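Rulalano opens its teaching table to visitors, and yes, you get to drive

For release: February

I've written a fair few of these for Rulalano and most of them were about funding. I'm much happier with this one, as it's about fruit. From February our Tuesday sessions are open to anybody who fancies having a go at showing a robot how to do a small household job, and we've picked bananas and plates to start with.

The project is called Indov. We run it with our friends at Đặng, who build the hand controls, and the idea is simple enough that I can explain it to my mum. You hold the controls, the arm copies what your hand does, and everything gets recorded as you go. Do the job enough times, with enough different people, and there's something for the robot to learn from. We write hardly any rules for it. We'd like it to pick up the job from watching people get on with it, wobbles and all.

The first job on the list is moving the bananas onto a plate and leaving the apples where they are. Sounds easy, doesn't it? I thought so too, and then I spent my whole first go chasing a banana about with two fingers that weren't mine!
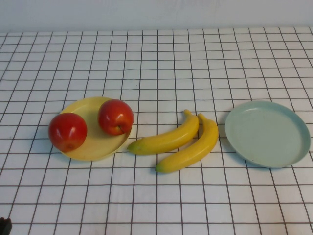

The Indov fruit table, with two apples on the yellow plate and the pale blue-green plate still empty.

Each visitor gets a slot of up to 80 minutes, and that includes a cup of tea and a practice run with the recording switched off. You'll sit at the controls and one of us will sit next to you, mostly to say "left a bit" and to press the button between goes. There's a screen for the view from the gripper, and I'd say use it. From your chair the fingers always look closer to the fruit than they are (I've been caught out by that more times than I'd like to put in a press release).

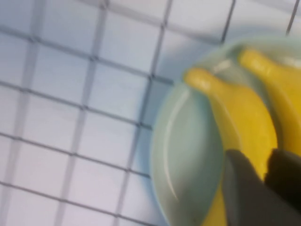
People ask whether they need to be good at it, and they don't. We've had gamers who were brilliant straight away and very careful people who took ages over a single pick, and we want both. A slow go with a fumble and a second try is worth keeping, so please don't apologise when it happens. We also ask everybody to swap hands halfway through – it feels dreadful, but the recordings are lovely.

The other half of the work is done by Emis, our labelling tool, which has had a good tidy-up ready for the open sessions. It takes each recording and splits it into reach, grip, lift and put down, and then a person goes through and fixes the bits it got wrong. The lift is where it struggles. A banana is a funny shape to hold, and if you grab it too near one end the whole thing swings about on the way over. Emis used to mark that swing as a drop. It's a lot better now, though I still check those ones myself.

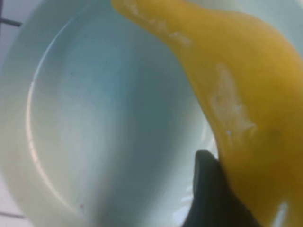
We're after 200 recordings before we change the job, and after that I'm pushing for cutlery, while my colleagues want socks. If you've got strong feelings either way, tell us when you come in.

Sessions are free and run on Tuesdays from 2pm. You don't need any experience, just a working thumb and a bit of patience. Under-16s are very welcome with a grown-up, and the chair at the controls goes up and down. Schools and clubs can book a whole afternoon – drop us a line through the Rulalano website and put "Indov" in the subject so it gets to me.

Press are welcome at any session, and I'll happily talk about grip and bananas for as long as you can stand it. Please let us know beforehand if you're bringing lights, as they can upset the cameras.

Ends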